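Floor and Walkway Inspection: Carpet Tile Areas, Checklist with Comments

By M. Jabłońska, Trimidum Facilities
February – 2 min read

Scope: Flerura building, second level, open work area and connecting corridor. Walk-through started at 7:30 a.m. with the overhead lights on. Ratings: OK, Monitor, Repair.

1. Tile seams level with adjoining tiles
OK. Straightedge laid across 20 seams in the work area. No raised edge could be felt by hand.

2. Tile corners bonded
Monitor. Two corners near the corridor door lift when pulled lightly. Press down with adhesive tabs at next service.

3. Surface wear
OK. The gray streak pattern hides light traffic marks, so wear was checked by touch and with a flashlight held low. Pile height is even except at the door, where it is slightly flattened.

4. Pattern direction
OK. Streaks run the same way from tile to tile. Replacement tiles must be set to match the arrow on the backing. A turned tile is no trip hazard but is easily mistaken for a patch or stain on later inspections.

5. Cables at floor level
Monitor. Any cable crossing a walking line is to be covered or rerouted overhead. Slack is to be tied up clear of the carpet. Tape alone is not accepted as a cover in this area.
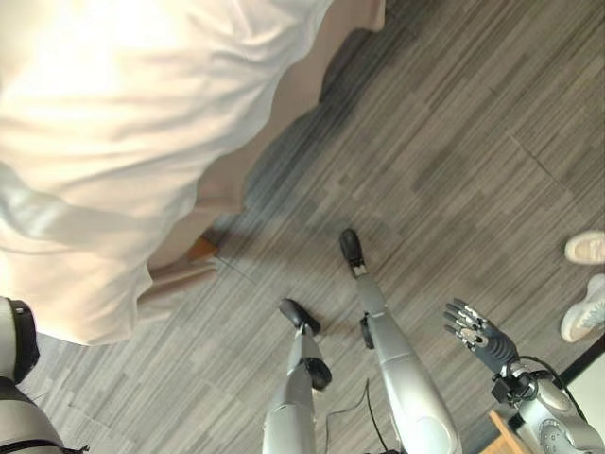

6. Clear standing space
OK. Where people work standing or bend toward the floor, leave room to step back without looking. Minimum kept on this level is 300 mm beyond the normal foot position, measured at the heel.

7. Footwear
OK. Closed shoes with a flat sole, all staff and visitors. Loose clothing is allowed in the work area but not within reach of moving parts.

8. Lighting on the floor
Monitor. Lowest reading 239 lux, taken on the corridor side. Acceptable under the site rule, but seams are hard to see where a person's own shadow falls on them. Recheck after the lamps are changed.

9. Transition strip at corridor door
Repair. One screw missing, strip moves under foot. Mark with a cone until fixed. Use the same screw length as the existing ones – longer screws have split the strip before.

10. Spare tiles in storage
OK. One unopened box from Ivby, same dye lot as installed. Store flat.

Open items: 2, 5, 8, 9. Item 9 to be closed before the area is used for visitor tours. The others carry over to the next round.

Related items
Corridor Door Hardware: Checklist
Replacing a Single Carpet Tile
Cable Covers: Approved Types
Flerura Building, Lower Level: Inspection Comments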